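**Demonstration gathering** is the stage in robot learning in which a person guides a machine through a task many times while its sensors record each attempt. The recordings, called episodes, are later used to train a control policy. The term is used in this sense in the documentation of the Citham project and of its successor, Nusow.

## Method

An episode usually lasts less than a minute. The operator moves the arm by means of a hand-held controller, and the system stores camera views together with joint positions and the opening of the gripper. Tasks are kept short and plain, such as moving one object into or out of a container. A camera mounted at the wrist records the fingers and whatever lies close to them.
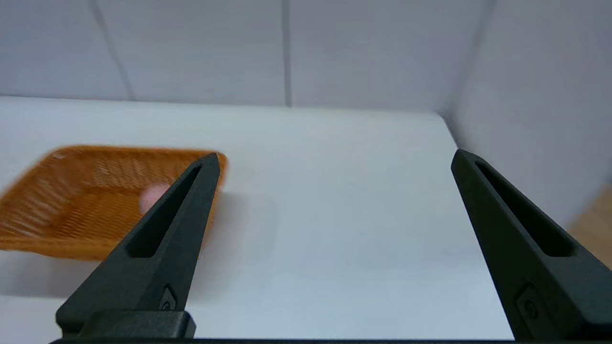 Episodes are reviewed before they enter a training set. Under the Citham rules, an attempt is kept if the object ends in the stated place and all data streams are complete. Failed attempts are stored separately - they may be used later to train a model that detects errors. The first Citham release held 1,467 recorded episodes, of which 1,073 passed review.

## Workspace and variation

Plain surroundings make it easier to repeat a task under similar conditions, but a policy trained in a single layout may fail when an object is moved. Operators therefore change the starting positions between episodes. The Prosasier protocol calls for a new layout after every 60 episodes and for at least 2 operators per task. A view from head height is commonly recorded as well, as it takes in more of the table than the wrist camera does.
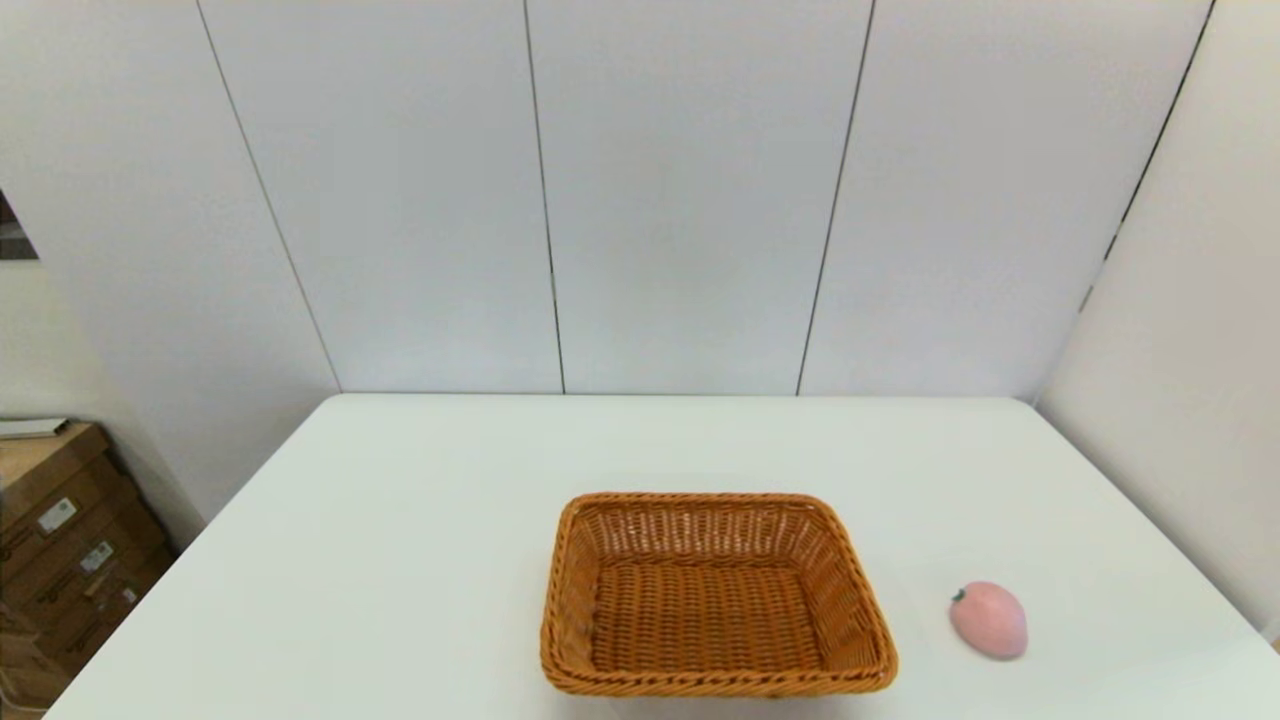 *A woven basket and a pink fruit-shaped object on a white table, seen from head height.*

## Labeling

Each episode carries a short written instruction. Afridi, a labeling tool first used with Nusow, also allows reviewers to mark the start and end of each grasp.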